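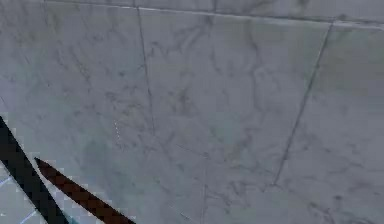 Slide 1: Marble tile, gray veining

OK so – stone floors, and why people keep ruining them. Say name, say Giltell, skip the company history.

Start with the vinegar story. Customer mopped the hall with vinegar for a whole winter, called us in September, wanted to know where the shine went. Pause. Let them groan.

Point one: acid. Lemon, wine, vinegar, most bathroom sprays. Etching is not a stain, you cant scrub it out. Say that twice.

Point two: grit. Sand on shoes does more harm than any spill. Mat outside AND mat inside. Farhad Alipour's building, 165 apartments, put mats in the lobby and went 2 years longer between polishes. Ask Farhad to wave if he's in the room.

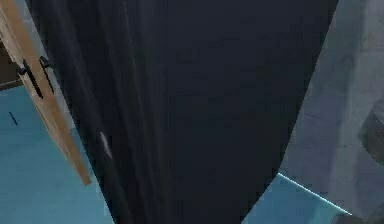
Point three: sealer. Does not make stone waterproof, buys you time to wipe. Do the water drop test live if they let me bring the sample tile – check with front desk. Drop goes dark = reseal.

Costs, quick. Bakhtiari lobby job was $2,267 for the repolish. Yearly reseal would of been $300. Leave the numbers up, dont talk over them.

Someone will ask about steam mops. Answer is no. Someone will ask about grout – send them to the Irnik handout, back table.

If running late cut the part on pads and go right to questions. Thank Trustach for the coffee.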